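Parks & Public Places > Rest Areas and Washrooms > Ask the Group

Rating sheets for park restrooms — how do you score "odor"?

posted by gakville_trails

Ok so our parks group got handed the restroom part of the yearly rating sheet and I have to get it turned in before November. 12 buildings, all of them in the Gakville district, most are the old block kind with the vent strip up top. The sheet wants a score from 1 to 9 for each thing: floors, fixtures, supplies, smell, lighting, signs you can see from the path.

Most of it is fine. Floors are dirty or they aren't. But smell is killing me. Two of us went in the same building ten minutes apart, I put down a 7 and she put down a 3. Same for "adequate supplies". Does one empty roll out of four stalls count as not adequate? What if the soap is there but the pump is broke?

Also time of day. The one at Draston Field is spotless at 8 am and a disaster by 4 pm after the ball games. Which one is the real score?? The sheet just has one box.

Last year's people left no notes at all. Would love to hear from anyone who has done this, esp. if you have wording I can steal. Not looking to redo the whole form, the county wants it back the same way they sent it.

ridgeline_mo

Did this for three seasons over on the Carhuamaca side. Long answer, sorry, typing on a break.

Smell. Don't let people pick from nine numbers, they can't. We used four words and turned them into numbers later:

none = 9
notice it at the door, gone in a minute = 6
notice it the whole time = 3
would leave = 1

Scores got a lot closer once we did that. Still not perfect. Also have the rater stand outside a minute first and write the smell score before anything else. Your nose quits fast. Your ten minutes apart thing could be partly that — if one of you was already in there checking fixtures, she's not smelling the same room anymore. And check the floor drain before you blame the cleaning crew. A dry trap stinks no matter how much you mop. We had one building at 1 every visit, somebody poured a bucket of water down the drain, next visit it was a 6. If you find one like that put it in the comments so it goes to maintenence and not to the cleaners.

Supplies. We went by the user. If a person walking in can't get paper, water, soap and something to dry with, it's not adequate. One empty roll with three full ones, we took off a point. Broken soap pump = no soap. Doesn't matter what's in the bottle. Changing table strap missing we put under fixtures, other people put it under supplies, just pick one and write it down.

Time of day. Two visits, morning and late afternoon, put the lower one in the box and write both in the margin. The county took ours that way and never sent it back. Yours may want an average so call and ask. Whatever you do, do the same for all 12 or the comparison is useless.

Last thing, signs. Walk up from the parking lot AND from the trail. We gave one building full marks for years and from the trail side you couldn't see the sign at all, there was a big spruce in the way.

potluck99

honestly just put a 5 for smell on all of them. thats what we did. no one reads it

ridgeline_mo

Please don't do this. Ours got used to decide which building got the new fans. The all-5 parks got nothing.

jovov_creek_friends

Agree with most of the long one above. Few things to add, quick.

We average the two visits at Jovov Creek instead of taking the low one. Reason is ours has one huge event a year and it was dragging a decent building down to the bottom of the list. If yours is busy every weekend then low score makes more sense. Draston Field sounds like that kind.

Add a "condition of the area right outside" line to your own notes even if the form doesn't have it. Trash can distance, puddles at the door, is the path lit. Half our complaints were about the twenty feet before the door, not the room.

Wording, since you asked. This is straight off our cheat sheet, take it:

"Floor: dry, no tracked mud past the first stall. Score down if you have to step around anything."
"Mirror: can you see your face. Scratches ok."
"Stall doors: every one latches. Try them all."
"Lighting: can you read the sheet in the back stall."

That last one is the best test we have, costs nothing. Bring a clipboard with a hook tho, there is never a dry place to set it down. And knock and call out before you go in, wait, call again. Sounds obvious but we have had raters forget.

Winter buildings are a diferent thing. If the water is shut off don't score it 1 across, mark it closed and leave the boxes empty, otherwise it throws off your totals. We had to fix a whole years worth by hand.

If you want the full cheat sheet reply here and I'll paste it in, it's long.

gakville_trails

This is great, thank you both. Going with the four words for smell and the back stall test. Called the county, they said low score is fine if we note the other. And yes please on the cheat sheet!!

Contact the moderators | Copyright the posters | Back to top 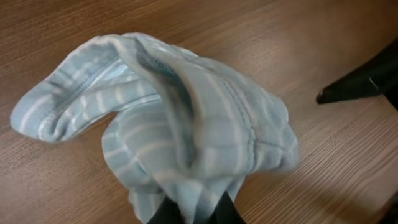
Light blue sock, white stripes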